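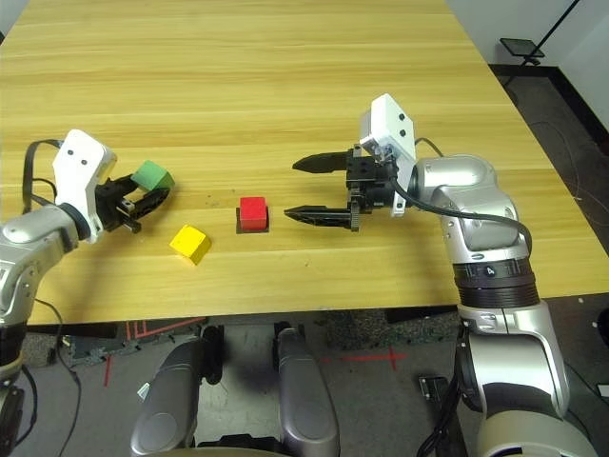

Step 4 practice: green cube in the left gripper, right gripper open by the red one.

4. Setting up the cube practice (Gavilen build, two arms)

I'm assuming both arms are bolted on and the Fomeck controller powers up. If not, go back to section 3 and come find me when the lights are on!

1. Put your cubes near the middle of the table, where both arms can get at them. Mine are green, yellow and red, with the red one on a flat black square base.

2. Check your cables. Leave a generous loop at each wrist (more than looks sensible – I snapped a connector in September by being tidy).

3. Open the Raju panel and set the speed limit to 266. The default is 3,000, and I don't love being near it at 3,000.

4. Jog the right arm in from the side with the fingers wide open, level with the red cube, and stop short of it. Save that pose as "wait".

CAUTION: Keep one hand on the stop button whenever both arms are live. Their elbows swing wider than you'd think.

5. Now bring the left gripper up to the green cube, nice and slow, and close on it until the force reading hits 700. Save that as "hold".

Note: If the cube twists as you close, open up, back off and come in a little lower. Mine still does this sometimes.
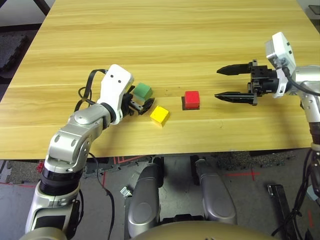 Clostiveck wrote in to say that 700 was too much for foam cubes and left dents, so start at half that with soft ones and creep up. Good call, and I've added it to my own checklist.

6. Run "wait" and "hold" 2 times each before you move on to stacking.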